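Inger Ásgeirsdóttir
@inger_warewash

Thread on hard water and commercial dish machines. Mostly for people who run a small kitchen and have been told to buy more detergent.

Our incoming water in April tested at 278 ppm total hardness as calcium carbonate. Divide by 17.1 for grains per gallon, the unit most American softener manuals use. That gives a little over 16 grains. Anything above 10.5 is classed as very hard.

Hardness is dissolved calcium and magnesium. Both are harmless to drink. In a dish machine they do two annoying things: they come out of solution as scale when the water is heated, and they tie up part of the detergent before it touches a plate.

Scale first. Calcium bicarbonate breaks down with heat and leaves calcium carbonate behind. The hottest surfaces get the most of it, so the booster heater elements go before anything else. You won't see this from outside the machine.

A scaled element still heats. It passes the heat on more slowly and runs hotter inside to do it. Symptoms are longer recovery between racks, then a final rinse that misses temperature at peak, then a burned-out element.

High-temp machines in the US generally need 180°F at the rinse manifold. Check the data plate on yours. If the gauge reads fine at 10 a.m. and low at 12:30 p.m., look at the booster before you blame the thermostat.

Rinse arms are next. The nozzles are small and they clog unevenly. A half-blocked nozzle throws a crooked fan, and one strip of every rack gets a poor rinse. Pull the arms, take off the end caps, flush. Hold them up to a light and look through each hole.

Now detergent. Most machine detergents contain builders or chelants whose job is to hold calcium and magnesium. The harder the water, the more of the product gets spent on that job. Raising the dose does work, up to a point, and you pay for it on every rack. 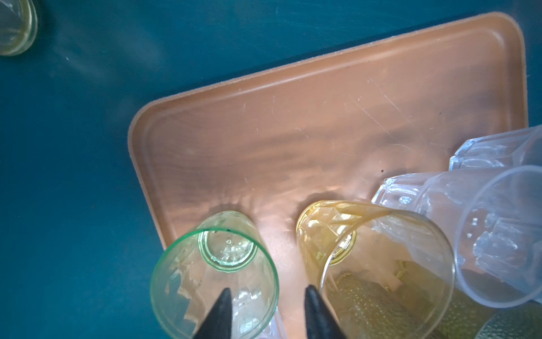

Javbridge College | Dining Services | Warewashing and Water Group

Film on clear cups has two common causes and they are easy to mix up. One is mineral deposit. The other is etching, where the surface itself has changed. Glass can etch. Clear plastic won't etch the same way but it does craze and haze.

Test: put a dab of white vinegar on the cloudy area, wait a few minutes, rinse, dry. If the spot clears, it was mineral. If it stays cloudy, it may be etching, protein, starch, or plain wear.

Protein film looks bluish or rainbow-like at an angle and tends to respond to a chlorinated detergent soak. Starch shows up with a drop of dilute iodine, which turns blue-black. Wash the item again after any of these tests.

Never mix vinegar or delimer with anything chlorinated. Acid plus hypochlorite releases chlorine gas. Drain the machine, run it with plain water, drain it again, and shut off the chemical feeds before you delime.

Trays are a separate problem. Fine scratches hold water, the water dries in place, and what was dissolved in it stays there. Softer water leaves less behind. It does nothing about the scratches.

Plastic also dries badly in general. It stores less heat than china and cools off soon after the rinse, so there is little left to drive evaporation. Rinse aid lowers surface tension and helps the water sheet off. Air dry, on edge, with gaps. Wet stacking gives you spots and a sanitation finding.

On softeners. A standard unit swaps calcium and magnesium for sodium on a resin bed, then regenerates with brine. Sizing is simple arithmetic: gallons per day times grains per gallon equals grains to remove per day.

Size from the flow of the machine and the real rack count at your busiest meal. Our first quote from Povano used the building average. The unit would have run out partway through lunch.

We took the Nandum twin-tank setup. One tank is in service while the other regenerates or stands by. Single-tank units bypass hard water during regeneration unless the valve is built to block it, and that is fine only if nobody washes dishes at that hour.

Regenerate by metered volume if the valve allows it. A timer burns salt through every school break.

Salt notes. Keep it above the water line in the brine tank if the manual says to (ours does). Break up bridges with a broom handle, gently. A bridge is a hard crust with a hollow under it. The tank looks full and the resin gets no brine.

Test strips are good enough for daily checks. Sample at the machine feed, downstream of the softener. We want 2 grains or less. At 4 we call for service. Write the result down even when it's boring.

Zero hardness is no prize for glassware. Very soft water with a strong alkaline detergent at high temperature is what etches glass fastest. After installing a softener, have the detergent dose reset. Ours was still set for the old water and we were overfeeding.

Ekua Eshun did our titrations before and after the reset. She checks the alkalinity of the wash tank with a drop-count kit. Conductivity probes are what the dispenser uses, and they drift when they get coated, so the two numbers should be compared now and then.

Deliming interval went from every 37 operating days to once a semester. The Hafþórsson booster we opened at the end of term had a dusting on the elements that wiped off with a rag.

What a softener won't fix: total dissolved solids. The ions are exchanged, so you still have dissolved material in the rinse, and it can still leave a spot. Sodium spots wipe off easily. If you need spotless stemware you are looking at reverse osmosis on the final rinse.

Silica is the other one. It passes straight through softener resin and makes a hard glassy film that vinegar won't touch. If your film survives every test above, get a lab analysis that includes silica.

Replies asking about magnetic descalers: I have no measurements of my own that I would stand behind, so I'm leaving them out.

Strip log template is one page: date, time, grains, rinse temp at peak, initials. Message me and I'll send it.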